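How to Hang Caps on a Countertop Spinner Rack
November 5, 2019 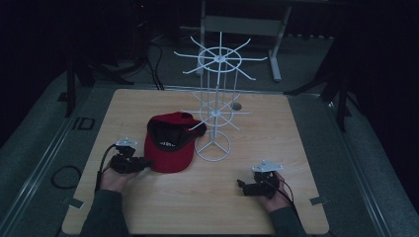 Sisham Club Shop Team

A little wire spinner is one of my favourite things to set up for a merch table. It takes up hardly any room, and a bright red cap on white wire catches the eye from right across the hall!

Start with the bare rack on a flat table. Give the base ring a gentle push on each side. If it rocks, shift it until it sits level, and keep it clear of any cable hole in the tabletop.

Before a cap goes up, turn it over and check the inside band. Smooth it flat with your thumb, then push the crown back into shape from underneath.

Fill the lower ring first — it keeps the weight down low. Rest the cap over the upturned tip of a spoke, brim facing out, and let go slowly. Next, hang one directly opposite, and carry on in pairs. Save your favourite colours for the upper ring.

We start with 4 caps and top up as they sell. At the Pelto fair in July we had more than 200 to get through, and the rack never looked bare!

Give it a slow spin when you're done. If two brims bump, move one along a spoke.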